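Zostico Forums > Home Office > Desks and Desk Setups

Thread: Two white tables side by side, do I bother leveling them?

drawerfullofpens
3/31/21
OK so I finally gave up on finding one giant desk that would fit up my stairs and went with two white tables pushed together instead. The bigger one is a Drernix and the other is from Ntuli, bought secondhand from a guy two streets over. Both listings said the same height. They are not the same height! There's a step where they meet and it's driving me a little nuts.

What I do at this thing all day: label jars, mark up patterns, write on whiteboards, sort mail. So lots of markers, lots of paper sliding around. Every time I push a sheet across the join it catches the edge and curls up. I also lose pens constantly, which I know is a separate problem, but it's kind of the same problem in my head because it's all about keeping the top clear.

Questions, I guess:
Do I shim the low one or cut down the high one?
Does white just look filthy forever?
And where do you all keep your markers? Mine end up lying wherever I last used them.

tapemeasure_41
Shim, never cut. You can take a shim out. I had the same thing with two kitchen tables and used felt pads stacked up under the feet, then a rubber one at the bottom so it didn't skate. Took me an evening and most of that was lying on the floor swearing.

Check the floor first, though. Swap the two tables around and see if the step changes. If it does, your floor's crooked and the tables are fine.

plainoldbeige
I'm going to disagree with the whole idea. Leave the step. Mine is uneven and I use it on purpose: the main table is for whatever I'm working on, the other one is for stuff that's waiting. Once I leveled them (yes, I did it, then undid it) everything just crept across and I had one huge mess where I used to have one clean table and one messy one. The little ledge keeps me in line.

drawerfullofpens
Huh. I did not expect a pro-step person. But my paper, though!

plainoldbeige
Keep your paper on the big one. That's the point of it being big.

tapemeasure_41
That's fine until you've got something longer than the table. Wrapping paper, fabric, a map. A step in the middle of a cutting surface is a bad time, and I'd never put up with it.

mugs_and_markers
I'm with beige on this one, mostly. Ours are two white tables too, one a bit offset from the other so they don't line up at the front or the top, and it's been like that since May of the year before last. I keep meaning to fix it and I keep not caring. The seam runs off at an angle from where I usually stand, and after a week I quit seeing it.

As for the markers, get a mesh cup. Plain black mesh, the round kind, nothing fancy. It stands on the table at the back where I won't knock it with my elbow, and the rule is that any pen lying down goes back in the cup before anybody starts the next thing. White pens on a white table are the worst for this, by the way. We've got these thin ones with a white barrel and if it weren't for the dark blue end I'd never spot them. 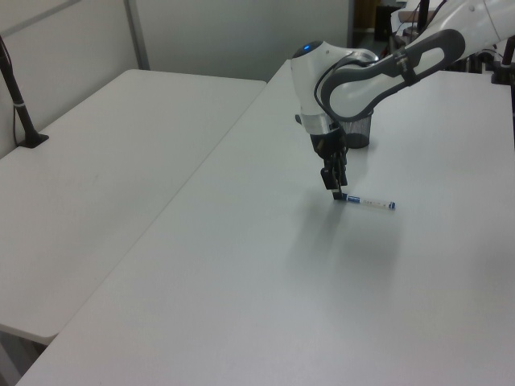 Our table, with one of the white markers still out and the cup behind.

So no, ours isn't level, and yes, I still get plenty done on it. The rounded corner on the left-hand table has saved my hip more than once too. If you're buying another one, look for that before you worry about the height.

drawerfullofpens
Oh I like that a lot. The blue end is the only reason that pen shows up at all, you're right. And OK, that seam doesn't look anywhere near as awful as mine feels. Maybe I'm just staring at mine too much.

Do you find the mesh cup lets the tips poke through? I had a wire one once and the thin pencils got stuck in the bottom.

mugs_and_markers
Haven't had it happen with markers. Pencils maybe. I cut a circle of cardboard for the bottom of a different cup once and that worked OK until somebody spilled coffee in it.

graphpaperfan
Cups are bad for markers! Sorry, but they are. If you stand them tip up the ink drains down to the other end and they write all dry and scratchy. Tip down, they blob. Markers should be stored flat. I use a shallow Zotano tray in the drawer and mine last way longer.

plainoldbeige
Depends on the marker. Dry erase, sure, flat. A regular fine tip? I've had those standing in a jar for years and they write fine.

graphpaperfan
They write fine until they don't, and then you blame the pen. Flat costs you nothing.

mugs_and_markers
It costs me a drawer, and I haven't got one. These are tables, four legs and a top! Anyway a flat tray on a desk turns into a tray of paper clips and old batteries inside a month. I know myself.

graphpaperfan
OK, fair on the drawer. You could hang a tray under the top with a couple of screws — check how thick the top is first.

tapemeasure_41
Please do check how thick the top is. Ask me how I know. 21 years of owning a drill and I still went straight through one.

drawerfullofpens
Oh no.

tapemeasure_41
There's a plant on it now.

sortedbycolor
Jumping in on the white question, since everybody went off to fight about ink. It does not look filthy forever. Mine gets wiped at the end of the day with a damp cloth and a drop of dish soap and it comes up great. Marker is the exception. If it's permanent, scribble over it with a dry erase marker and wipe it while it's still wet. Try it on a spot underneath first though, I've no idea what your Ntuli is coated with and some tops go dull.

What white does show is crumbs and shadows. If your lamp's on the wrong side you'll be working in your own arm's shadow all day, and on a white top it's big and gray and really noticeable. I moved mine over to the left, being right-handed, and it was so much better.

drawerfullofpens
The lamp! Mine is on the right. I'm right-handed. I've been sitting there in the gloom for weeks like a dope.

plainoldbeige
Lamp on the left, step stays, pens in a cup. Done.

tapemeasure_41
Lamp on the left, shims under the low one, pens wherever you like.

drawerfullofpens
Update for anybody who cares. I swapped the tables around like tape said and the step got smaller but didn't go away, so I've got a crooked floor AND two different tables, hooray. I put one layer of felt under the low one and it's close enough that paper slides over if I push it gently. Beige, I'm keeping the last little bit of ledge just for you.

Lamp moved. Black mesh cup bought. Graphpaper, I'm putting the dry erase ones flat on the windowsill and the rest can take their chances standing up.

graphpaperfan
Not the windowsill, they'll cook in the sun! Put them on a shelf or something.

drawerfullofpens
Shelf it is. Now I need a shelf.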